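Paper Marbling with Shaving Cream - Class Handout, Session 2
Jikthorpe Craft Room, updated 7/15/26

Hi everybody! I promised I'd type up my notes from the first session so you wouldn't have to scribble with inky fingers, and then of course I kept adding to them. We're doing shaving cream marbling this time, and the sheets you make tonight will be the backgrounds for the cards we put together next time, so make more than you think you need (I always run short of the blues).

What to bring

An apron or an old shirt, a baking tray with a lip, and a box to carry your papers home in. I'll have the foam, the inks and a big stack of white cardstock. If you have your own alcohol inks or liquid watercolors, please bring them along - the more colors on the table the better! Food coloring works too, but it fades, so keep it for things that won't sit in a window.

Choosing your paper

Smooth, heavy cardstock is your friend. I've been using the Mägi smooth white all year and it scrapes clean without pilling. Anything textured holds foam down in the dips and you end up with little pale freckles. Some people love the freckles! Try one sheet of each and see which camp you're in.

Cut everything before you start. I cut mine a little bigger than the card front and trim afterward, and that way I can hunt for the prettiest part of the swirl.

Choosing your colors

Pick two colors that sit next to each other on the color wheel and one that doesn't. Pink, mauve and a very dark brown is a favorite combination of mine, and it's lovely with a tree or leaf stamp over the top.
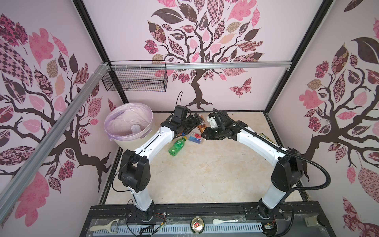 Making the sheets

1. Spray foam into the tray and spread it flat with an old ruler. You want it as deep as your finger is wide. Plain white foam only, please. Gel doesn't work at all.

2. Drip your inks on, lightest color first. I put down 15 drops on a small tray and then make myself stop. Too much ink goes to mud in a hurry.

3. Drag a skewer through in long lines, then go back across the other way. For a feathered look use a wide comb. Wipe it between passes.

4. Lay the card face down and press gently from the middle outward. Don't slide it.

5. Lift it by one corner and set it foam side up on scrap paper. It looks like a disaster at this stage, all fluff and smears, and then you scrape it and there's the pattern underneath! I never get tired of that part.

6. Scrape in one pass with the ruler, wipe the ruler, and do any leftover bits. Leave the sheet to dry flat.

You'll get 4 good prints out of a tray before the colors go gray. You can stir the last of it together and pull a soft all-over tint, which makes a nice envelope liner.

When it goes wrong

Muddy colors mean too much stirring. Blank patches mean trapped air, so press a bit more slowly next time. If the card curls, let it dry all the way and then put it under some heavy books overnight. I used to iron mine through a sheet of parchment, and it does work, but I scorched a whole batch of Christmas tags that way and went back to the books.

On inks: the Rekex reds stain skin like you wouldn't believe, so gloves on for those. The Prustevance metallics are gorgeous but heavy, and they sink if you leave them. Drip them last and print right away.

Using your sheets

Marbled paper is busy, so give it something quiet to sit next to. I like a narrow strip down one side of a plain card, or a die-cut shape (butterflies are perfect) popped up on foam squares. Save your trimmings too, they make great bookmarks.
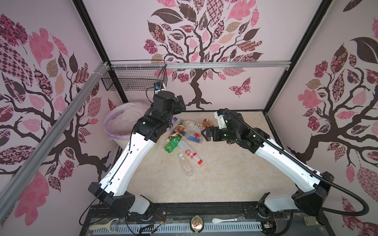
Rimantas Sproģis: I tried the foam method at home after the first session, and my darks came out much paler than yours. Leaving the card on the foam while I counted slowly to 15 made a big difference. I also found the cheap foam went flat before I had finished dripping, so I now spread half the tray at a time.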